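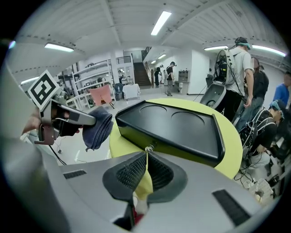
According to Annelore Kasten, the first thing automation changed at Sorkine was the meaning of a slow worker, a point often repeated in accounts of the Skumberg folding and sorting program.

The Skumberg folding and sorting program is a workplace automation program run by the textile services firm Skumberg at its Sorkine site. It covers the handling of small cloth items: picking up, moving, turning, folding and placing. Work of this type was done entirely by hand before the program began. It is now divided between robot cells, known as Gallow cells, and staff who record demonstrations, supply the cells and deal with items the cells reject.

Background

Sorkine receives mixed bags of small textiles from hotels, clinics and private customers. Sheets and towels had been fed through fixed machines for many years, but small items were left to hand tables. Socks, cloths, pouches and similar goods vary in size and stiffness, and they change shape each time they are lifted. Earlier trials with suction heads were dropped when thin fabric was drawn in double.

A second approach was adopted in which staff carry out the task with hand-held grippers while their movements are recorded. The recordings are used to train the control software of the Gallow cells. The grippers are known on site by the name Shim. No robot arm is needed while recording, and the person at the table decides how an item is approached and where it is let go.

Demonstration work

Demonstrations take place in an open hall away from the wash line. Recording staff normally hold one gripper in each hand. Printed square markers fixed to the grippers allow their position and tilt to be followed by cameras. Some recording posts also use a rig carried on the back, which holds the hardware and keeps the weight off the arms.

A single attempt at a task is called a take. A take begins with the grippers open and clear of the table, and ends when they return to the same state. Takes in which an item is dropped are kept if the worker picks it up again, as the cells are expected to recover from the same fault. Takes broken off for other reasons are deleted by the worker at the post, without review.

The standard task list for small textiles has 571 entries. Each entry gives an item, a starting position, a target and any object that must be worked around. Trays and other household or kitchen objects are placed on the table as targets or obstacles. The list is revised in June, when entries with enough usable takes are closed.

Shift structure

Recording is done in blocks within a shift of eight hours. No worker may record for more than two hours in a block, and blocks are separated by other duties. The limit was brought in after complaints of sore thumbs and forearms during the first season. It applies to the Shim grippers only and does not cover time spent at a hand table.

Before the program, hand-table staff were paid a base wage with a bonus for pieces finished. The bonus could not be carried over to recording, where a fast take is often of less use than a steady one. It was replaced by a flat recording allowance, paid by the hour. Staff who had earned well under the piece bonus lost income under the first version of the allowance, and the rate was later raised.
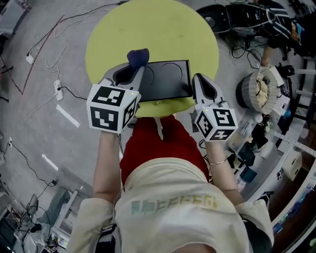 Sem Van Leeuwen, in a comment on the published shift rules, objected that the allowance paid for hours at the table and left out what the hands already knew, and asked that skill be graded as it had been at the hand tables. A grading scheme was added in the next wage agreement. It has seven steps and is based on the number of task entries a worker is cleared to record, with separate clearance for tasks that need both hands at once.

Gallow cells

A Gallow cell consists of two arms over a work surface, a feed chute and an outlet bin. The fingers of the arms match those of the Shim gripper in length and opening, so that recorded movements can be used with little conversion. Cells are stopped and restarted by the attendant from a panel outside the guard fence.

Cells handle most plain items without help. Performance is lower for dark fabric, where folds are hard to separate by camera, and for items that arrive inside out. When a cell fails at the same item twice it places it in a reject bin. The contents of the bin are sorted by hand and used to choose new task entries.

Effects on staff

Four changes are usually described.

Hand-table places were reduced as cells came into use. Skumberg made the reduction through transfers and by leaving vacancies open. Temporary contracts at the hand tables were not renewed, and workers on those contracts were not offered recording places in the first season. Later seasons reserved places for them.

New duties were created, including recording, cell attendance, reject sorting and take labelling. Labelling is seated work and is often given to staff with shoulder or back injuries. It is paid at the base wage without the allowance, which has been a matter of dispute.

Training became longer. A hand-table worker was once placed after a single shift of instruction. Recording staff complete a course covering grip, pace, cable safety and the start and end positions of a take. New starters are paired with a cleared worker until they pass their first task group.

Observation of staff increased. Recordings can show faces, voices and the speed of a named person. Under the site agreement, sound is removed before storage, faces are blurred, and takes are filed by post number. Takes may not be used in discipline or in deciding transfers. Workers who leave may ask for their takes to be withdrawn from future training, though software already trained on them remains in use.

Equipment care

Shim grippers are checked at the start of each block. Finger pads are replaced when the surface becomes smooth, and markers are replaced when scratched or lifting at a corner. Cables on the recording floor are moved clear of standing positions before a block starts. Faults are logged on a sheet at the post, and a gripper with an open fault is returned to the workshop.

See also

Hand table
Piece rate
Learning from demonstration
Textile sorting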